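Progress report, 27th March
Bendaler workspace: fitting out the upstairs room

Hi Neelam,

You asked for something a bit less stiff than the last report, so I'm just going to tell you how it's going! The short version is that the room is in use, the money is mostly where we said it would be, and the shelving took twice as long as I promised you. Sorry about that one.

First, the lights. The old fittings buzzed so badly that people used to take their calls out on the stairs. We've kept the long fluorescents, but with new tubes and starters, and put round downlights over the central area, where it was always gloomy by mid-afternoon. The electrician from Carrasco needed 2 visits (one to do the work, one to find out why the back pair wouldn't come on) and only charged for the first. I still want a separate switch for the lights nearest the window. On a bright day they really don't need to be on, and at the moment it's everything or nothing.

Ceiling planks are painted. White, same as the beams, two coats, and I had it in my hair for a week. It has made the whole place feel taller. We left the brick by the white cabinet alone, which I know Skerkeck had doubts about, but I love it and so does pretty much everybody who comes up the stairs.

The cabinet itself was a rescue from the old office. It's holding the shared stuff for now, chargers and tape and the good scissors, until the labeled bins come. The freestanding shelves went further in, so there's a walkway between them and you can get at things without climbing over somebody's chair. I did worry that would cut the room in half. It doesn't feel that way when you're up there with people milling around, some at desks, some on their feet by the window with whatever they're working on. 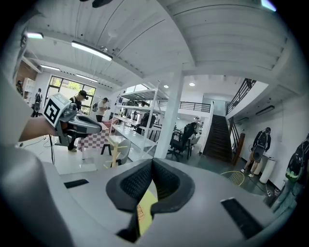
Attila Somogyi wrote back on the draft of this that the window end is too popular for its own good, and that anybody trying to get past at busy times ends up saying excuse me all the way to the shelves. He'd like the standing spot moved closer to the middle and a proper high table put in, and he'd pay for the table out of the desk budget. I'm with him on the table. Moving people away from the view is going to be harder, what with all that green outside, but if the table is nice enough they might follow it!

Money, then. We've spent $3163 of this round, mostly on lighting and shelves, with paint and the Inex delivery making up the rest. The Inex order was short by one box of brackets and they've sent the missing ones on. Receipts are in the shared folder, in the order I found them in my bag, so please bear with me while I sort them out.

Still to do before July:

High table for the middle of the room (see Attila's note)
Up to 4 more desk chairs, if the price holds
Split the light switches
Blinds for the big window, which gets fierce late in the day
Labels for the shelves, and somebody other than me to decide what goes where

The blinds are the one I'd like your view on. Roller blinds are cheaper, but the frames are dark and I think white fabric against them would look a bit office-supply. The gray ones cost more. I can send you both swatches if you give me an address that isn't the Skerkeck mailroom, as the last lot vanished in there.

Come up and see it if you're passing. Mornings are quieter and there's usually coffee.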